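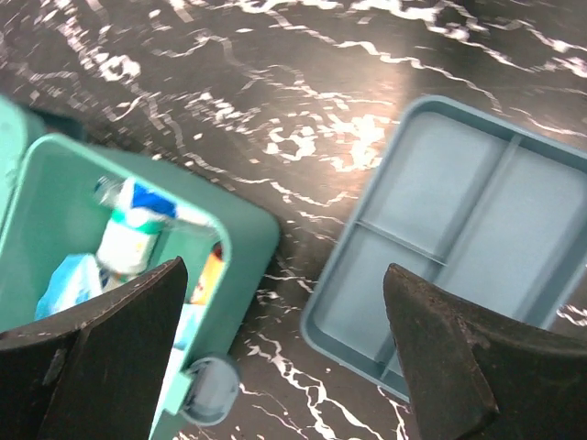
Antes de empezar: desconfíe de las listas

Casi todas las guías para montar un botiquín doméstico las escribe alguien que vende botiquines. Lo digo porque la mía empezó así, copiando el índice de un kit de Kinutard que prometía 400 piezas. Cuando lo vacié, la mayor parte eran tiritas del mismo tamaño y bastoncillos. El número grande vende, pero para un corte de cocina sirve lo mismo que una caja de farmacia corriente.

Lo que sigue es para una casa normal, sin enfermos crónicos ni deportistas de riesgo. Si hay medicación pautada, pregunte a su farmacéutico y guárdela aparte.

Paso 1. Vacíe lo que ya tiene

Sáquelo todo, también lo del cajón del baño y lo de la guantera. Mire las caducidades una por una. En mi caso salieron 28 cosas y casi 7 seguían teniendo sentido (una pomada sin prospecto la dejé en duda y acabó en el punto de recogida de la farmacia). No tire medicamentos a la basura ni por el desagüe.

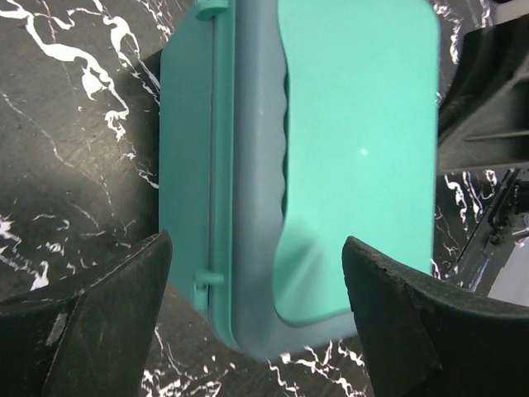
Paso 2. Elija el recipiente

No hace falta que lleve una cruz. Pida que cierre bien, que se abra con una mano y que quepa en un estante alto y seco. El baño es mal sitio por la humedad, por mucho que los armarios con espejo parezcan pensados para eso. Las cajas con bandejas extraíbles, tipo Tikby, me convencen poco: lo que queda debajo se olvida.

Paso 3. Lo imprescindible

Gasas estériles en sobre individual
Vendas de 2 anchos
Esparadrapo
Tiritas surtidas
Suero fisiológico en monodosis
Un antiséptico
Tijeras de punta roma y pinzas
Guantes desechables
Termómetro que funcione

El algodón suelto deja fibras en la herida; yo lo quité.

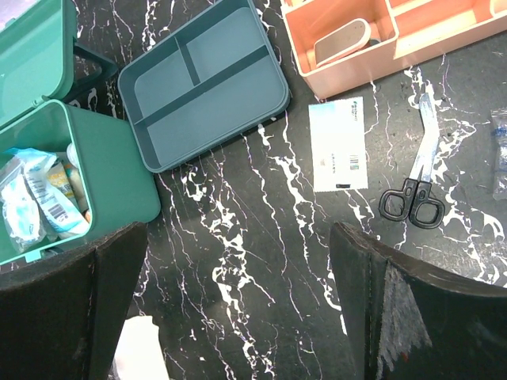 Tampoco incluyo agua oxigenada, y sé que a más de uno le parecerá una herejía. Escuece, hace espuma y da la impresión de trabajar mucho. Para un rasguño, agua limpia y jabón.

Paso 4. Lo que le querrán vender

Mantas térmicas, torniquetes, mascarillas de reanimación. Si no ha hecho un curso, es dinero en el cajón. Dušan Ďurica, con quien hice el mío en Ondrejka, tardó una tarde entera en convencernos de dejar las manos quietas.

Paso 5. Ordene y etiquete

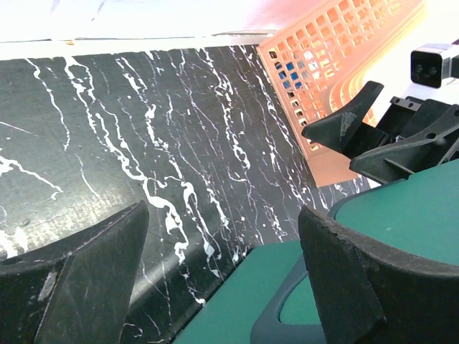
Las gasas y las pinzas se preparan sobre una superficie despejada y recién limpiada, y conviene decidir cuál antes de necesitarla. Las cocinas modernas no ayudan. En un fondo negro lleno de vetas o manchas blancas, como el de la foto, un hilo o un trocito de gasa se pierde de vista enseguida. Extienda un paño liso y limpio debajo y se ahorrará la búsqueda.

Escriba las caducidades en un papel pegado por dentro de la tapa. Existe la aplicación Staris para esto; la usé hasta junio y me avisaba de todo menos de lo que caducaba. El papel sigue ahí.

Paso 6. Revisión

Ponga una fecha en el calendario y cúmplala —cada seis meses basta— y reponga lo gastado el mismo día en que lo gasta. Apunte también el teléfono de emergencias, el 112 en España, en el mismo papel de la tapa.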